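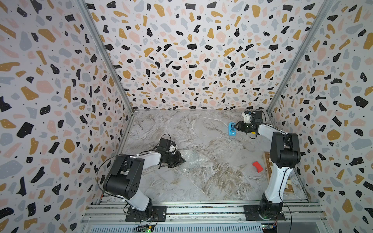

Zweiarmzelle Bultomon D2 auf gemeinsamer Aluminiumschiene, beide Greifer über der Arbeitsfläche.

Bultomon D2 - Zweiarm-Tischzelle für Greif- und Handhabungsversuche

Produktübersicht

Die Bultomon D2 ist eine nach vorn offene Tischzelle mit zwei nebeneinander montierten Roboterarmen. Sie richtet sich an Labore, Entwicklungsabteilungen und Ausbildungsstätten, die Handhabungsaufgaben mit wechselnden Kleinteilen untersuchen. Die Zelle wird als vormontierte Einheit geliefert. Arme, Greifer und Handgelenkkameras sind ab Werk verkabelt.

Diese Seite fasst die Angaben zusammen, die für Angebotseinholung, Mittelbeantragung und Aufstellungsplanung benötigt werden.

Mechanischer Aufbau

Beide Arme sitzen auf schwarzen Montageplatten, die mit der Schiene verschraubt sind. Die Schiene besteht aus mehreren parallelen Aluminium-Strangprofilen. Der Abstand der Arme zueinander lässt sich bei der Erstmontage festlegen und im Lieferzustand in Schritten von 60 mm ändern. Nach jeder Änderung ist die Kalibrierung beider Arme zu wiederholen.

Die Kabel werden außen an den Armen zur Basis geführt. Bei kundenseitigen Umbauten ist die Schlaufe am Handgelenk in voller Länge zu erhalten.

Unterhalb der Schiene schließt eine gelochte graue Platte an. Die Öffnungen dürfen nicht abgedeckt oder als Kabeldurchführung verwendet werden.

Greifer und Kameras

Jeder Arm trägt einen schwarzen Greifer und eine kompakte Kamera am Handgelenk. Die Greifer sind für leichte Objekte ausgelegt; die zulässige Nutzlast je Arm beträgt 200 g einschließlich etwaiger Sonderbacken. Nachgiebige Folien, etwa Luftpolsterfolie, und kleine kantige Körper können ohne Backenwechsel im selben Versuchslauf verwendet werden. Für dünne, flach aufliegende Teile empfehlen wir den Backensatz Grukum G (Option).

Wandverkleidung und Boden

Drei Seiten der Zelle sind geschlossen, silberne Metallprofile fassen die hinteren Ecken ein. Die Wandflächen sind mit austauschbaren Dekorbögen bezogen. Zur Auswahl stehen:

Terrazzo, weißer Grund mit schwarzen, senfgelben, blaugrauen und rosa Einschlüssen
Uni hellgrau, matt
Uni schwarz, matt
Kundenmotiv nach Druckvorlage

Der Boden ist in Marmoroptik hellgrau oder einfarbig lieferbar. Wand und Boden werden getrennt bestellt und können beliebig kombiniert werden. Für Versuchsreihen mit wechselndem Hintergrund ist ein Mehrfachsatz günstiger als die Nachbestellung einzelner Bögen.

Planung des Aufstellorts

Benötigt wird ein standfester Tisch mit einer Mindesttiefe von 600 mm. Höhenverstellbare Tische sind zulässig, sofern sie während des Betriebs verriegelt bleiben. Vor der Zelle ist ein Bedienbereich freizuhalten. Eine Aufstellung mit der offenen Seite zu einem Verkehrsweg ist zu vermeiden.

Der Steuerrechner gehört nicht zum Lieferumfang. Im Budget sind deshalb neben der Zelle mindestens folgende Posten anzusetzen:

Steuerrechner mit Bildschirm
Tisch oder Untergestell
Ersatzbacken für beide Greifer
Objektsatz für die Versuche
Jährliche Prüfung und Kalibrierung

Der Objektsatz wird in der Praxis häufig zu knapp geplant. Kleine Kunststoffteile und Verpackungsfolien verschleißen bei Dauerversuchen schneller als die Backen und sollten als Verbrauchsmaterial geführt werden - nicht als einmalige Anschaffung.

Varianten

D2-S: zwei Arme, Grundausstattung, Wand und Boden einfarbig
D2-T: wie D2-S, Wand Terrazzo, Boden Marmoroptik
D2-L: wie D2-T, zusätzlich Backensatz Grukum G und Transportkoffer

Ein späterer Umbau von D2-S auf D2-T ist durch den Betreiber möglich. Der Umbau auf D2-L erfordert eine Abnahme durch den Service, da sich Backenmasse und Greifweite ändern.

Lieferung und Service

Die Auslieferung erfolgt ab Lager Sarncombe auf Palette. Inbetriebnahme und Einweisung übernimmt auf Wunsch der Servicepartner Castellanos; die Anfahrt wird gesondert berechnet. Die Gewährleistung beträgt 2 Jahre. Verschleißteile, insbesondere Backen und Dekorbögen, sind ausgenommen.

Preise werden nur im Angebot genannt. Bitte geben Sie bei der Anfrage Variante, Wand- und Bodenausführung, gewünschte Ersatzteile und Lieferanschrift an.

Ansprechpartner Vertrieb: Jae-in Sun

Stand der Angaben: 4. Juli 2021. Technische Änderungen vorbehalten.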